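The Saturday Procedure

The regulations of the Denlow Reading Institute required that the sorting machine in the Records Room be serviced by two persons, one to carry out the work and one to witness it. In July the first of these was Apinya Thongsuk, Technician of the Second Grade. The second was Sotiris Vasilakis, who had held the office of Witness for longer than the machine had been in place.

The machine was a Zendon, installed on a rail along the north wall. It had been withdrawn from duty on the Friday evening with a fault in its wrist joint, and until it was certified again the shelves were to be kept by hand, in accordance with the fourth schedule.

"The shelves first," said Mr Vasilakis. "Then the joint." 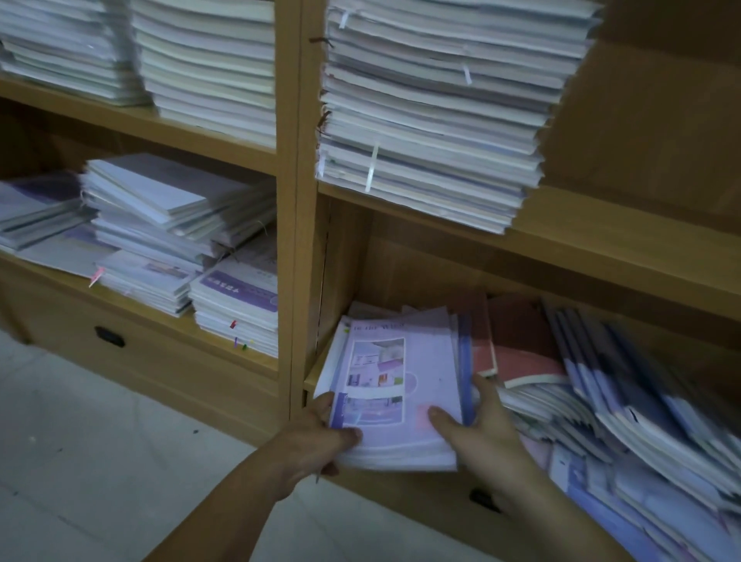
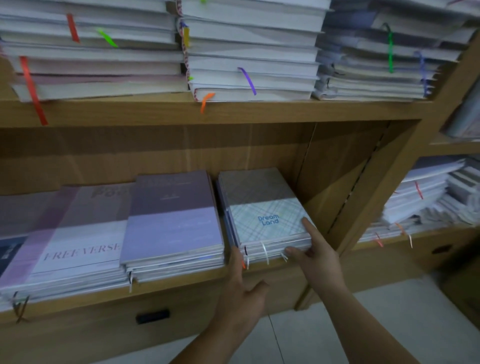 The Zendon could not be recalibrated until its shelf record agreed with the shelves themselves, and the record had last been confirmed in the spring. Miss Thongsuk read out each entry and Mr Vasilakis replied "Agreed" or "Not agreed" — the regulations allowed no other answer. The purple workbooks were agreed. The pile with Dream Land on its topmost cover was not, for the machine had entered it as a single volume, and the ribbons hanging from its pages had been recorded as damage.

"It has never liked ribbons," said Mr Vasilakis.

"Is that to be entered?"

He considered the matter. "No."

She removed the cover of the wrist at half past four. The bearing was sound, but the cable behind it had worn through its sleeve, and a short length of brown string was wound about the shaft. She drew it out with tweezers, laid it in the tray and fitted a new sleeve. Bolt 7 was tightened last, as the manual directed. Mr Vasilakis signed the sheet at line 132 and returned the pen to its case.

When power was restored, the arm travelled to the end of its rail and stopped before the last bay. It remained there for some time with its fingers open.

"Is it waiting for an instruction?" she asked.

"It is reading," said Mr Vasilakis, and he drew up a chair.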